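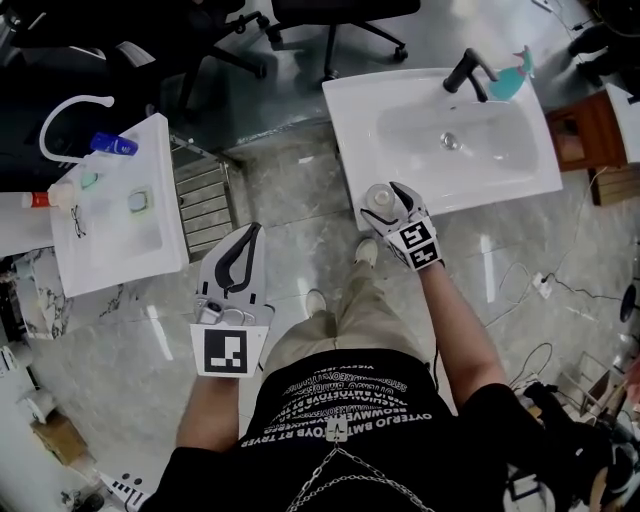 El orden del borde del lavabo es la primera condición para una limpieza correcta de los aseos de uso compartido. El presente procedimiento, elaborado por el servicio de mantenimiento de Kolden, se aplica a los lavabos de cerámica blanca instalados en todas sus dependencias y sustituye a las indicaciones distribuidas en abril. Antes de aplicar ningún producto deberá despejarse por completo la superficie: en el borde suelen quedar tapones de plástico transparente, tubos, vasos pequeños e incluso unas gafas de montura metálica fina, y cada uno de estos objetos requiere un destino distinto.

Material necesario

Dos paños de microfibra, una esponja no abrasiva, jabón neutro, un cepillo de cerdas blandas y una bandeja con reborde para depositar los objetos retirados. Quedan excluidos los estropajos metálicos y los polvos abrasivos, que rayan el esmalte y dañan el acabado de las griferías de color negro mate.

Paso 1. Retirada de objetos

Se retirarán en primer lugar las gafas, que se colocarán en la bandeja con los cristales hacia arriba. A continuación se recogerán los tapones sueltos. Todo tapón se enroscará en su envase, si este se encuentra a la vista; en caso contrario, se guardará en la bandeja hasta finalizar la tarea. Los tubos y frascos se cerrarán antes de moverlos.

Las figuras decorativas apoyadas en el grifo se levantarán siempre con la mano, sin arrastrarlas sobre la cerámica. La jabonera se vaciará y se lavará aparte.

Paso 2. Limpieza de la cubeta

Humedezca la cubeta con agua templada y extienda el jabón con la esponja, desde el borde hacia el desagüe. El contorno de la válvula se trabajará con el cepillo. Aclare con agua abundante y repita la operación si persisten restos de jabón.

Paso 3. Grifería

Los grifos se limpiarán con un paño húmedo y se secarán de inmediato con el segundo paño. En los modelos de cuello alto conviene repasar la parte inferior de la curva, donde se acumula la cal – un punto que se omite con frecuencia. No se utilizará vinagre sobre acabados mate.

Paso 4. Reposición

Una vez seco el borde, se devolverán a su lugar únicamente los objetos de uso diario. Los demás se guardarán en el armario contiguo. Los tapones sin envase se conservarán durante 48 horas en la bandeja y después se depositarán en el contenedor de plásticos. Las gafas no reclamadas se entregarán en el mostrador de objetos perdidos, con indicación del aseo en que fueron halladas.

Las incidencias en desagües o griferías se comunicarán a Othmane Tawfik, extensión 391. Las solicitudes de material se dirigirán a Edeltraud Schmieder, extensión 927.

Última revisión: 19/5/25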